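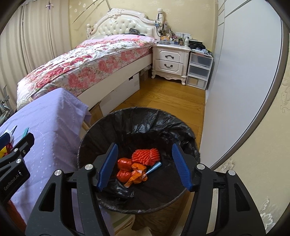 Nandoso, which makes finger pads for hand-held grippers, has published the results of its first comparison carried out entirely in other people's bedrooms. The company had spent its earlier years testing on a steel bench, under good light, with foam cubes that had never done anyone any harm. The new trial, known internally as Cundel, swapped the cubes for household trash. Pads were judged on how they behaved over a lined wastebasket holding the likes of a crumpled red plastic bag, a torn orange wrapper and a slim light-blue tube lying across it, with the crinkled edge of the black liner waiting at the rim for any finger that came in too wide. The foam cubes have been retired with thanks.

Three pads took part. The ridged pad is Nandoso's current product. The Rason is softer and was expected to win, chiefly by the people who designed it. The Hamada is an older pattern with a smooth face, included as a baseline and out of a certain sentimental attachment.

Each pad was put through 130 pickups over 9 sessions, and each pickup was scored on whether the item came up, whether it stayed up, and whether it arrived alone. The third point caused most of the trouble. The Rason lifted nearly everything it touched and then declined to let go of it, so that thin plastic in particular had to be shaken off over the bin in a manner the test protocol did not provide for. The Hamada let go of everything, often early.

The ridged pad came first on wrappers and film and second on small round objects, where it lost to the Rason by a margin the Rason's designers have asked us to describe as handsome.

"We wrote a 20-page test plan and the first plastic bag went through it in a minute," said Viola Pagano, who led the trial. "On the bench a pad either holds or it slips. Over a bin it can hold the thing you wanted, plus a corner of the liner, plus whatever was underneath. We had no column for that. We do now."
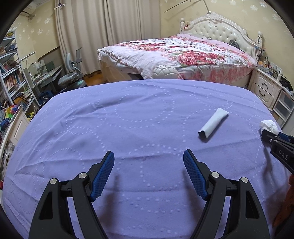 Bedding made up the second half of the program. Soft items on soft surfaces are a known annoyance for parallel fingers: close too high and they pinch air, close too low and they bring the sheet along. A small folded cloth on a wrinkled purple sheet, or a crumpled tissue near the edge of the bed, asks for more care than its market value would suggest. Operators were told to approach slowly and to stop when the sheet began to follow them. Scores improved after the approach speed was cut by some 60 percent, as did the mood of the operators.

The Rason was again the strongest holder and again the most reluctant to part with its catch. A stiffer version is being molded and will go back into the same rooms in November. The Hamada will not be returning, though it has been offered a place on the bench beside the cubes.

Nandoso will release the full scoring sheets, including the new column, along with its notes on pad wear and cleaning. Lint receives a chapter of its own. Trial kits with both the ridged pad and the revised Rason will be available to labs and integrators once the November sessions have been scored. Requests should state the gripper model, the finger width and the sort of mess intended.

Press contact: Viola Pagano, Nandoso. Calls are best before 9 a.m., when she is still near a desk.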